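Why I still pay for a small web host

My website lives with a little firm called Valliris, and has done for so long that I've stopped mentioning it at parties. It costs me 27 pounds a month. Friends tell me, kindly enough, that Zinia would do the same job for half that, with unlimited everything, and I always nod and then carry on exactly as before.

I did try the unlimited sort once. I moved the whole lot over on a Wednesday, all 1120 pages of it (I do go on, I know!), and by teatime the contact form had stopped sending. The help desk was perfectly polite and sent me a link to an article, then another link to the same article. When somebody at Valliris picks up the telephone they know what my site is and which bits of it are held together with string, and I find that worth a good deal.
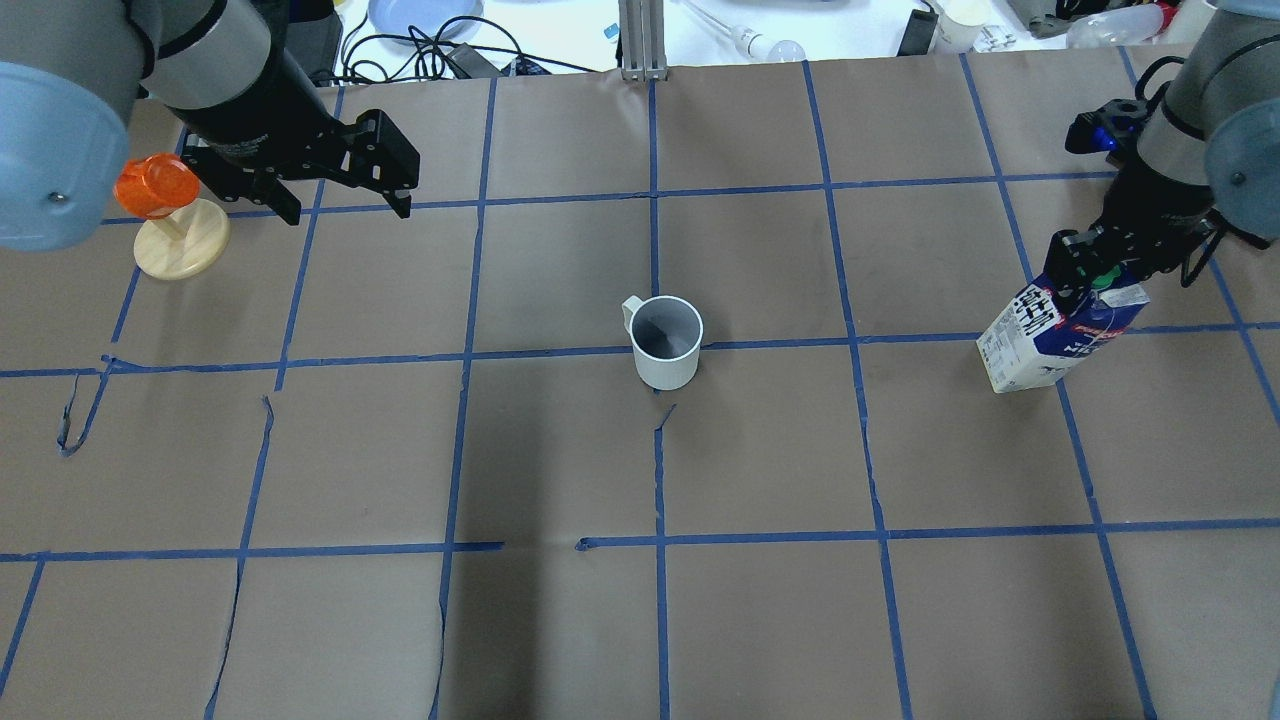
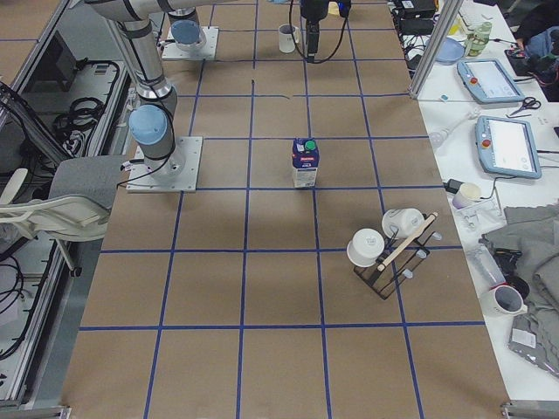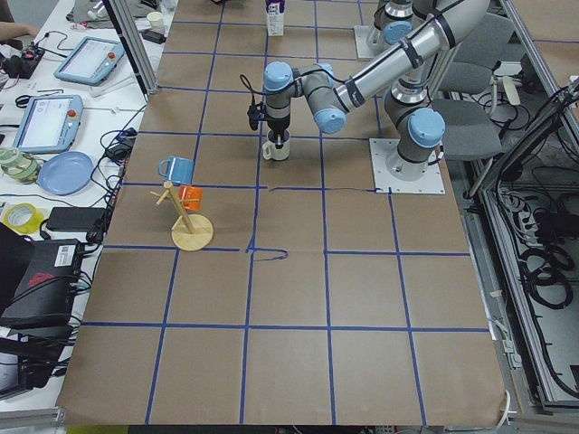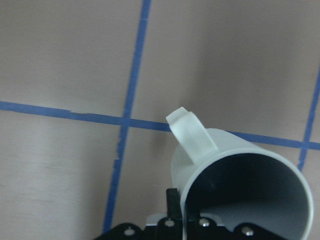 What unlimited means

I have never met anybody with a modest site who needed unlimited storage. Mine takes up 345 megabytes, pictures and all, and I've been adding to it since before my knees went. The word sounds generous, but do read the fair use page, because the limits are usually in there somewhere, on processor time or the number of files, written in the sort of English that makes you want to put the kettle on.

I'd much prefer a host to give me a plain number and a plain price, and tell me what happens if I go over. Umdale used to do that very nicely before they changed their plans in May, and I hope they'll think about going back to it.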